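Collecting Demonstrations for a Household Tidying Task: Project Report
Waqas Jafri
August

1. Purpose of the Project

The project described in this report was carried out as the practical component of the final year in the robotics option at Indbridge. Its purpose was to gather a set of demonstrations from which a two-armed robot could learn to handle slippers on a small shoe rack. The training of the control policy was assigned to a separate group, and its results are not covered. This report deals only with the examples: how the task was defined, how the recordings were made, how they were checked, and what we would recommend to the students who take over the work.

The data set has been given the name Retamal, after the folder in which the first test recordings were saved. The name was kept when the set grew, and it appears in all file headers.

2. Choice of Task

Three tasks were considered at the beginning of the term: folding hand towels, loading a dish rack, and arranging footwear. Footwear was selected on the advice of our supervisor. Slippers do not break, they can be bought in matching pairs at low cost, and a person can judge at a glance whether a pair has been put away properly. They are also harder for a robot than they first appear. A molded slide has few flat surfaces, and the strap can be gripped in several ways, some of which cause the shoe to turn as it is lifted.

The task was written down before any recording began. The operator was to bring one hand to a slipper on the upper shelf, take hold of it, lift it clear of the board, and set it down on the same shelf beside its partner with both toes facing the front edge. The lower shelf was to remain as it was throughout. Slippers were kept there so that the learning system would be exposed to similar objects it was expected to leave alone.

3. Equipment and Workspace

Recording took place in the Vostomcombe room, which is carpeted and has a plain wall on one side. The rack is a two-tier wooden model with a raised back panel. The back panel proved useful in practice, as it stopped slippers from being pushed off the far side of the shelf during a poor approach.

Control was by teleoperation. The operator stood behind the robot and moved a pair of handheld controllers, and the motion was passed to the arms by a program we call Grilta. The program was inherited from an earlier class. We changed two parts of it: the speed limit near the shelf was lowered, and a marker was added so that the operator could flag the moment of contact with the slipper by pressing a button.

Two views were saved for each demonstration, one from the head and one from the wrist. The head view shows the working arm, the rack, and a good part of the floor. The wrist view is narrower and is most helpful during the last part of the approach, when the arm itself hides part of the rack from the head.

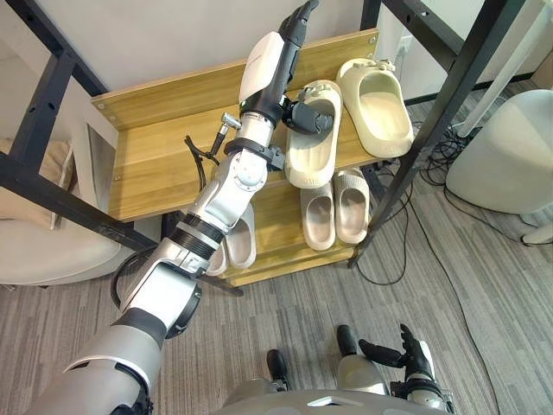
The starting arrangement was changed between demonstrations according to a printed sheet. The sheet gave 17 arrangements of the upper pair, including slippers lying flat, slippers turned on one side, and slippers placed at an angle to one another. Each student took a turn at resetting the shelf. It was found early on that people asked to place slippers "at random" tend to repeat the same few positions, and the sheet was introduced in response to that finding.

4. Recording Procedure

A session required two students. The operator controlled the robot, while the second student reset the shelf, read out the number of the next arrangement, and kept the written log. The two exchanged duties after every 35 demonstrations. Longer turns were tried during the first week and were given up when the logs showed that the operators' approaches became hurried toward the end.

Each demonstration followed the same order:

The assistant set the upper pair according to the sheet and stepped back from the rack.
The operator returned both arms to the rest position.
Recording was started by the assistant on a spoken signal.
The operator carried out the task with one arm. The other was held low and to the side with the fingers open.
Recording was stopped once the hand had moved clear of the shelf.
The assistant entered the result in the log as complete, partial, or failed.

Failed attempts were saved and labeled. There was some disagreement within the group on this point. One view was that failures would only confuse the learning system. The other was that a failed grasp followed by a good second attempt carries information that a clean run does not. It was agreed to store every attempt and to leave the decision to the training group, who can filter by label.

5. Quality Review

The full set contains 3126 demonstrations. Each one was played back at double speed by a student who had not operated the robot in that session. The reviewer checked that both views were present, that the contact marker fell at a sensible moment, and that the result in the log agreed with the recording.

A total of 109 demonstrations were removed. The most common cause was a missing wrist view, which was traced to a cable connector that could work loose when the elbow was strongly bent. A strain relief was fitted, and the fault became rare after that. Other demonstrations were removed because the assistant's hand was still over the shelf when recording began, or because the contact marker had been pressed twice.

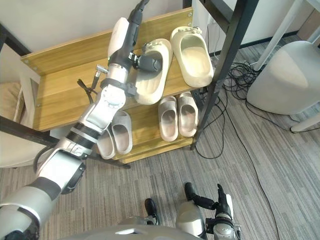
Reviewers also noted differences in style among the operators. Some came down on the slipper from directly above. Others approached low from the front and closed the fingers on the strap. Both methods meet the written task, and no recordings were removed on this ground. The operator's initials are saved with every demonstration so that the training group can examine the effect of mixing styles.

6. Difficulties Encountered

The pale color of the slippers caused more trouble than expected. Under the ceiling lights the footbed and the strap were close in brightness, and in the head view the opening was sometimes hard to make out. The exposure setting was fixed by hand at the start of each session, which improved matters. A second set of slippers in a dark color was requested but did not arrive before the end of the recording period.

Delay in the control link was a further difficulty. It was small enough to ignore during large movements but noticeable when the fingers were near the shelf. New operators often corrected a movement that had not yet been carried out and then had to correct it again. A practice period was therefore added for each new operator, and nothing recorded during practice was included in the set.

The Thursday session was lost on one occasion when the storage drive filled without warning. Grilta now checks the free space before a recording can be started.

7. Recommendations

It is recommended that the next group record with more than one rack. All of our demonstrations use the same piece of furniture, and we cannot say how well a policy trained on them would deal with a shelf of another height or depth. Footwear with laces or a closed heel should also be added.

The log should be moved from paper to a form on the recording computer. Copying the paper entries took up many hours and introduced errors that had to be found during review.

The arrangement sheet, the modified version of Grilta, and the reviewer's checklist are stored with the Retamal files on the department drive. Requests for access should be sent to the author through the Indbridge robotics office.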